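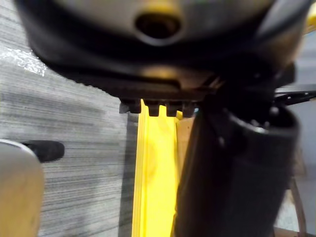

Lema said the yellow ones went in last, and that the order was written down somewhere if Oldale still had the binder.

Oldale did not have the binder. He had the table, the box of pieces, and a packing sheet for lot 321 with the third line torn through. He read the first two lines twice. Grooved pieces to be laid lengthwise, ridges up. Notched ends to face the label. The third line began with the word Yellow and stopped.

"Last in the tray or last in the carton?" he asked.

"In the tray," said Caroline Lema. "The carton doesn't care."

He laid out a tray. The long pieces fitted side by side with a finger's width left over at the right. He closed the gap with a strip of folded card, pressed the row flat, and tipped the tray to 10 degrees on the wedge they kept for the purpose. The row moved. He took out the card, folded it once more, and put it back. The row held.

"Certon used foam," he said.

"Certon had a foam budget."

The order was for 570 pieces, to be at the Langat warehouse in July. From there they would go up the valley to Poleo, where a man had ordered them for a building that Oldale had seen only as a drawing. The drawing showed channels running along every wall at knee height. It did not show what the channels carried. He had asked once, by letter, and received a second copy of the drawing.

He filled another tray. A smudge on one of the faces did not come off with the dry cloth, so he tried the damp one, then wrote the mark on the sheet under Surface, minor. He wrote the date beside it, 2025-06-09, and his initials.

Lema came over and ran her thumb down the groove. She stopped a little short of the notch.

"Did yours catch there?"

He tried it. There was a burr, small enough to miss under a glove. He checked the next piece and the one after. The burr was in the same place on each.

"That's the tool," he said. "It's in all of them."

"Is it in the drawing?"

He unrolled the drawing and held the corners down with the tape dispenser and his elbow. At the end of each channel, a short way below the notch, was a line he had taken for a crease in the paper. It was on the second copy too.

Lema read the torn sheet again. Then she pulled the first tray back toward her, lifted out the card, and began turning the yellow pieces end for end.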